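Willum Heights Homeowners Association
Water and Grounds Subcommittee
Minutes of the June meeting

Called to order at 7:05 p.m. in the Bettencourt Room. Olaia Arroyo presiding. Quorum met. Minutes of the prior meeting approved with one correction: "Zodamwood Lane" should read "Zodamwood Court" in item 3.

1. Well water color

Complaints of yellow water continue on the Zodamwood Court branch. The branch serves 58 homes. Tests for iron and tannin have been ordered; results are not yet in. The working assumption is sediment disturbed by the valve replacement in May. Until results are received, owners are asked to run cold taps for 5 minutes before laundry and to leave softener settings alone. 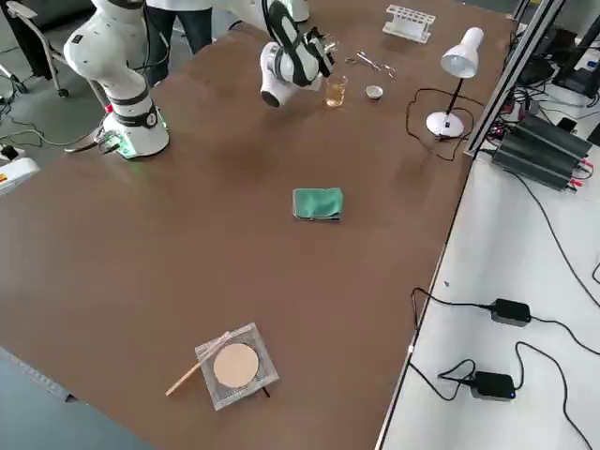 Arroyo asked that the tannin result be reported separately from iron, as the two call for different treatment and the last report gave a single color value. Agreed. The lab request will be amended before the next sample goes out.

2. Flushing schedule

The hydrant at the low end of the branch will be flushed at 9 a.m. on two mornings in June. Notices go on doors the evening before. The flush is estimated to use some 400 gallons per morning. Discharge is to the east swale and not to the street, per the county's comment on last year's flush.

Sampling points remain the pump house tap, the hydrant and one kitchen tap at the end of the line. Bottles are to be filled to the shoulder, capped at once and labeled with the time of draw.
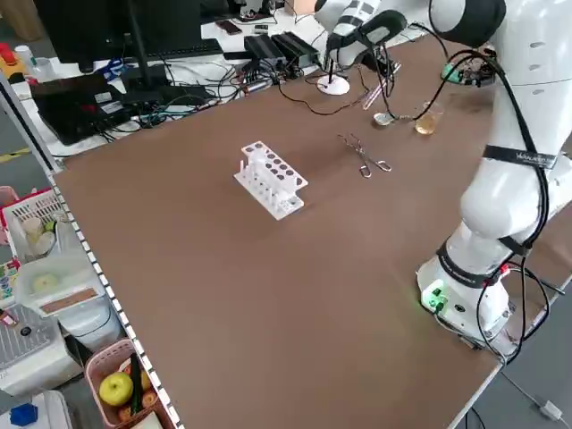

One owner objected that a single kitchen tap proves little when half the houses on the court have their own filters, and asked for an outside spigot ahead of any filter. Accepted. The kitchen tap is dropped from the list and the spigot at the last lot replaces it.

3. Filter quote

Giverent quoted $953 for a replacement cartridge set at the pump house, labor excluded. The quote holds through the end of the month. Motion to defer until the iron result is in. Seconded and carried, one opposed.

4. Records

Past test reports are held in two binders and do not match the online folder. The missing pages will be scanned. File names will carry the sampling point first, then the month.
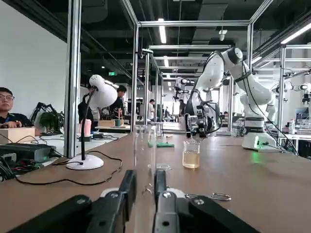 Glassware on the bench, with beaker at rear.

5. Other business

The irrigation timer by the north gate is running an hour late. To be reset.

Adjourned 8:20 p.m.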